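Telldale Secondary College Robotics Club Opens Household Objects Project

TELLDALE – October 6, 2018 – The Robotics Club at Telldale Secondary College has begun a year-long student project on the handling of everyday household objects. The project is supported by a grant of $3000 from the Emard Foundation and will involve 29 students from the junior and senior years.

Students will study how a mechanical gripper can take hold of things that vary in shape and stiffness. Earlier club projects used blocks and plastic tubing. This year's list names 50 household objects, among them footwear, kitchen utensils, folded clothing and books.

Club members spent September preparing the workshop and agreeing on a common way to record each attempt. Every entry notes the object, the angle of approach, the place where the fingers make contact and the result. The students had logged 1062 attempts by the end of that month.

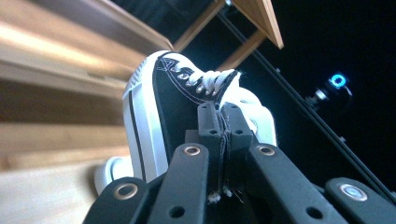
Page last modified: 9 October, 3:40 pm

Footwear was chosen as the first group of objects. A canvas high-top gives students several materials to deal with at once – a soft upper, a thick rubber sidewall, metal eyelets and cotton laces – and each responds differently to pressure from the fingertip pads. Students are comparing grips taken on the upper with grips taken at the heel and the sole.

Junior members are responsible for the log and for setting out the objects. Senior members look after the gripper, including its joints and bushings, and write the weekly summary. All members are expected to take a turn in each role before the end of the project.

The club will present its findings at the Sorrentino Schools Technology Showcase, where it will enter the applied robotics category. Teams in this category must submit a written report and give a live demonstration to the judges. The college will also share its log sheets with Ameck Public School, which plans to start a robotics program of its own.

Membership of the club remains open to all students at the college. No earlier experience with electronics or programming is required. Enrolment forms are available from the front office and should be returned to the Technology Department.

Media enquiries may be directed to the Communications Office, Telldale Secondary College.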